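Can a Robot Arm Put the Shopping Away? Project Report, Household Tasks Group

Authors: Idun Tveit, Valentin Gisler
Supervisor: Ragnvald Eklund

1. Purpose

The project examined whether a single robot arm can carry out one ordinary kitchen chore, namely taking small items from a refrigerator shelf and returning them. The chore was chosen after an earlier group at Grusevport reported good results with wiping tables but poor results wherever a door or a shelf edge came between the arm and its target.

2. Method

All trials were run in simulation using the Lalo control program. A total of 467 trials were completed between January and the end of term. The starting place of the item was changed between trials, and each attempt was stopped after 86 seconds if the item had not been lifted clear of the shelf. Trygve Lindholm checked the trial records against the written log, and 5 trials were repeated owing to a fault in the settings.

3. Findings

Items standing in the middle of a shelf were lifted in most trials. Items close to the side of the cabinet were considerably harder. The gripper must enter almost level with the shelf, and a small error in height leads either to contact with the surface or to a missed grasp. Round items also tended to roll when touched on one side only.

Figure 1. Simulated trial, upper shelf. The gripper is close to the small green item but has not yet touched it.

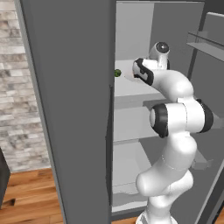
4. Discussion

The results do not support the view that such an arm is ready for general kitchen work. A person would complete the same task in a few seconds and would move other food aside without being told. The simulated shelves were also tidier than those of most homes. The group considers fixed and repeated tasks, such as restocking a shop shelf with boxes of one size, to be a more realistic use at present.

5. Further work

The next group is advised to repeat the side-of-shelf trials with the Weretti grasp planner and to include soft packaging. The trial records are held by Eskil Tveit.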